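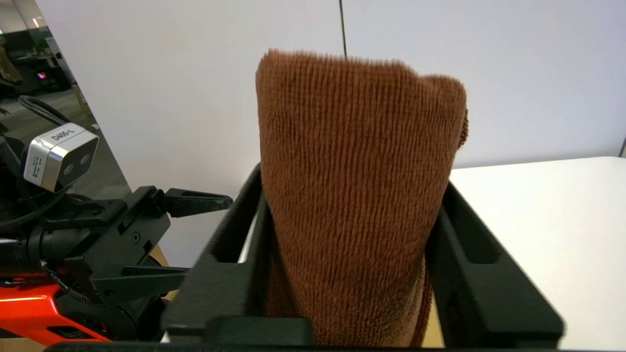

Sharada Varma opened with the gripper fault on the towel cell at Flarkcombe, and she was clearly happy to have something solid to show us. The right arm takes hold of the towel beautifully now, but on some runs it won't let go! The fingers get the open command, report open, and stay shut. With a brown towel pinched at its base like that, and the left arm's fingertip right beside it, a stuck grip means the second arm can swing into the first. That happened once in July. Both arms stopped on the collision limit and there was no damage.

Log review. Of 100 test cycles, 93 finished clean. The other seven all failed on release, every one of them on the right arm. Great work by the Panicker team pulling those logs so fast, it saved us a lot of guessing. 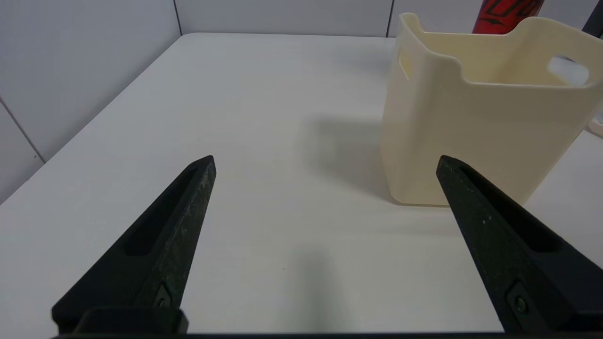

Sharada's best theory is that the controller drops the open message when both arms report position at the same moment, then trusts its own last command and doesn't read the finger encoder. Pradutel has seen the same pattern on their bench and is sending a patch (thank you!). We talked about slowing the arms down until it arrives. Agreed: the left arm waits 2 seconds after any release and moves only if the encoder reads open.

Safety. The stop button worked every time, but reaching it takes too long from the loading side. Vuralar will quote for a second one. Until it's in, no hands inside the cell while either arm is powered, and that includes reaching in to free a towel.

Actions
1. Sharada to install the patch and rerun the full 100 cycles.
2. Panicker to add an alarm when command and encoder disagree. Roughly 20 lines of code, they think.
3. Repeat the release test with the towel bunched and held upright.
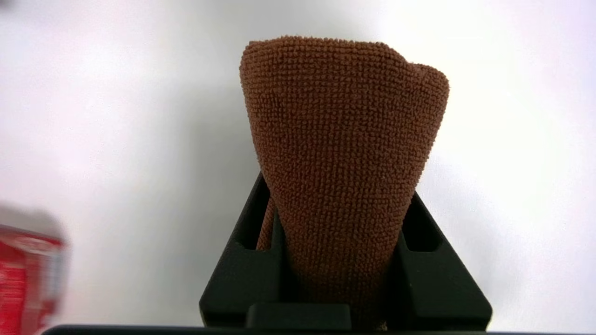 4. Vuralar to send the stop button quote before the next meeting.

Meeting closed at 3:40 p.m.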